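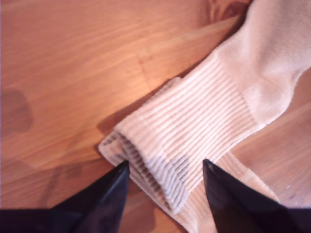 By Brenda Haslam
Ploltham Household Review | Opinion | 10/06/2022

The single sock deserves a settled policy. In most homes it has none. It is laid on the nearest wooden surface, as one cream-white ribbed sock is laid at the head of this column, and there it remains until somebody moves it to another surface.

This publication has in the past advised readers to keep odd socks for a year. I no longer support that advice. A drawer at my own address in Estness held 41 of them by last September, and 3 were eventually paired. The remainder occupied space required for other clothing.

I would propose a single month. Socks should be paired at the point of folding, and any without a partner placed in one agreed bag. At the end of the month the bag should be emptied and its contents put to use as dusters, for which a plush foot is well suited.

My colleague Eilif Nordin considers this wasteful and prefers to wear unmatched pairs. He is entitled to do so. Households with children may find his approach easier to enforce.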